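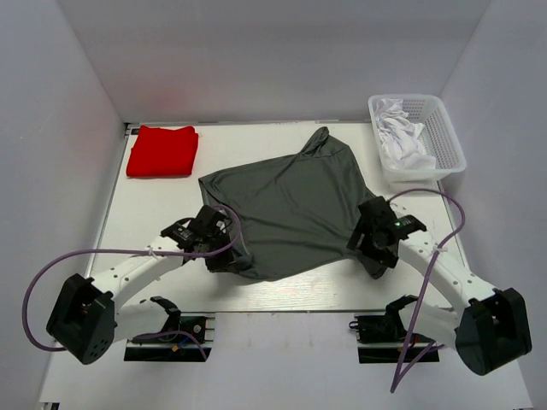 Laundry day at the open lab

The queue for the laundry demonstration ran past the coat rails and halfway down the stairs. I had come to the Pyo open day in Otley for the big machines, the ones that lift and weld, and I spent most of my visit in front of a white box with a table in it, watching two arms deal with a T-shirt.

Pyo opens its workshop to the public twice a year, in January and May, and the laundry bench is the one the regulars head for. Ayten Dönmez runs it. She used to repair knitting machines and she talks about cloth the way some people talk about horses. "A metal bracket is the same shape every time you pick it up," she told us. "A shirt has never once been the same shape." She threw one at a boy in the front row and told him to fold it with two fingers on each hand. He got into a dreadful tangle, and so did I when my turn came!

The software is called Grilum, and it learns from people. Someone guides the arms through a job by hand, over and over, and Grilum looks for what those runs have in common. Gun-woo Yang, who looks after the recordings, says the shirt work rests on 2000 of them. He did 1229 himself, and he claims he can no longer fold at home without keeping his elbows in.

What surprised me was how much there is to see. The grippers are plain black things, and yet there is real delicacy in the way they pinch a hem and draw it out. Then comes the lift, which had the children on tiptoe.

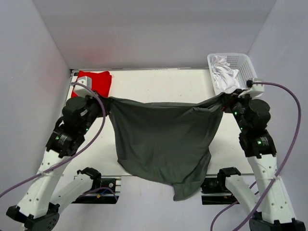 Up it goes: a grey-green garment held by its top corners, with the folded red cloth and the basket behind.

I asked Dönmez what the hardest part was, expecting her to say the fold. She said it was letting go. Open the grippers a touch too early and the cloth slides into a heap, too late and it drags. Her team spent most of last May on that alone, and she still leans forward every time.

Florêncio Garcia, who had brought his two daughters over on the early bus, wanted to know when he could have one for the kitchen. Not soon, said Yang, quite cheerfully. Buttons are a misery, and socks are worse. For now they are sticking to simple shirts and small cloths, and he would like to try pillowcases next.

We stayed for 10 more minutes, then went round again and joined the back of the queue. Garcia's younger girl was already there, practising on her scarf.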